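Unsweetened teas move to the front at Coltska

The Coltska grocery on Bruvavside has given its bottled teas a cooler of their own, by the registers. The change took effect in March, after the store tried it at its smaller Gesska branch.

The cooler holds 187 bottles. Sugar-free teas get the top two shelves - among them a 500 mL gardenia oolong drink from 果子熟了, with a white cap and a gardenia sprig on the label.

Sweet teas and sodas stay in aisle 2. The store sold around 946 bottles of tea last month, up from the month before.

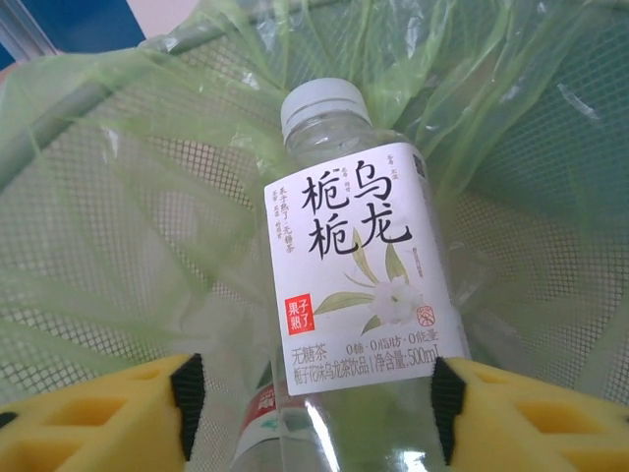

Shoppers can return empties at the Cha counter next door until 8:30 in the evening.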